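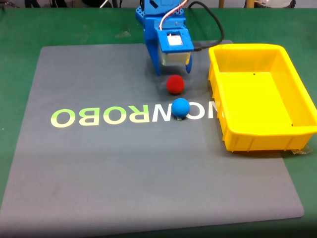

A red felt-textured ball and a smoother blue one on a gray mat.

The ball drawer

Every house with children in it has a place where the small balls end up. In ours it was a kitchen drawer, the deep one under the toaster, and by May it no longer closed. I emptied it onto the table and found 46 balls, along with a tape measure and most of a deck of cards.

Small balls are cheap, and people buy them without thinking much about what they are made of. The covering matters more than the color. A fuzzy ball slows down on a bare floor and stays near where it was dropped. It also picks up dog hair, and the only way I have found to get the hair out is a stiff brush and some patience. Smooth foam rolls farther, wipes clean with a damp cloth, and shows tooth marks for good.

Harano, a toy shop in Sedby, sorts its balls by surface. The fuzzy ones sit in one bin and the foam in another, with rubber on the shelf below. Customers are allowed to squeeze them. The shop carries 43 kinds and sells more red than any other color.

A mat helps at home. Balls roll off a hard tabletop at the slightest bump, and a soft sheet under them gives a child time to reach. Dinov makes a plain one, 78 centimeters wide, that can be rolled up and stood in a closet. Verbruggen sells a thicker version, which stays put better but takes up a whole shelf.

For storage, an open bin works better than a drawer. Ours now stands at the back of the table, and things get tossed into it from a chair. I kept the felt balls and the foam ones and gave the hard rubber ones to a neighbor with a yard. The drawer holds dish towels again.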